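Cottage close-up checklist, with my comments
Sheyla Ospina, Oct 24, 2020

I do this walk-through every fall before we shut the place up, and Yaneth asked me to write it down so she can manage without phoning me. Tick as you go, and please write on it!

Outside
[x] Eavestroughs cleared. Mostly pine needles, as usual.
[x] Dock lines checked. One is fraying near the cleat – fine for this winter, replace in spring.
[ ] Woodshed latch. Still sticks. I gave it some oil in September and it made no difference.

Sinks and water
[x] Pump off at the breaker, then taps opened.
[ ] Small sink in the corner. Take everything out of the basin before you pour the antifreeze in, then put about 200 mL down the drain. 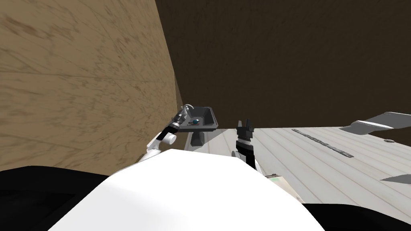

Corner sink: small things in the basin, to be cleared.

[x] Kitchen trap done. I used the pink stuff from Wuvent, and there's half a jug left under the stairs.
[x] Hot water tank drained. Took me 36 minutes with the long hose, so start it first and go do something else.

Heat and fire
[x] Smoke alarm tested, new battery in. It's a Dondby and it is LOUD, so warn the dog.
[x] Extinguisher gauge in the green.
[ ] Chimney cap. Couldn't get up there in the wind.
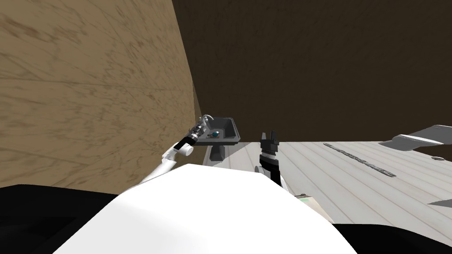

Dayana has the tall ladder, so I'll borrow it and have a look at the cap next weekend, and I might do the loose shingle while I'm up there (no promises).

Last out
[x] Fridge propped open, box of baking soda inside.
[x] Mouse traps set, 15 of them. Map is on the fridge door.
[ ] Spare key back to Nayeli.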